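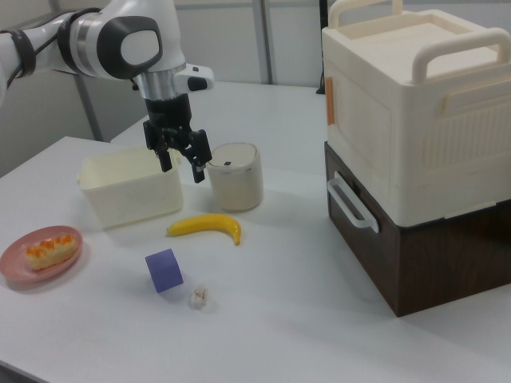
Simin Abbasi wrote in October that household robots would be ready when one could be left alone with a cluttered table for the length of a dinner, and that she did not expect to own one soon. I have considered her remark at some length. My own view is slightly more hopeful, although it rests on a narrow body of evidence.

Clearing a table is a modest chore. A toy banana goes into a bin, a foam cube follows it, and a plate of toy food is carried elsewhere without losing what is on it. A child of four manages most of this when asked twice. For an arm with two fingers, each object presents a separate problem. The banana is curved, the cube may lie at a tilt, and a small crumpled scrap offers very little to hold.

I kept a record of tidying trials at Cadetstead through the autumn. Of 332 attempts to pick up a single item and place it in a bin, 262 were completed without help. Foam gave the least trouble. Plates gave the most, and I stopped including them after the second week. A full table took about 20 minutes, a period in which I could have cleared it many times over and washed the bin.

Readers have asked whether the shop floor is further ahead. In my experience it is, where the parts are alike and arrive in the same place. Fisteck has run a sorting station on that basis for two years. The kitchen affords no such order.

Amirhossein Kiani has proposed that lids and latches be attempted next. I have agreed to begin with lids, and the first session is set for Friday.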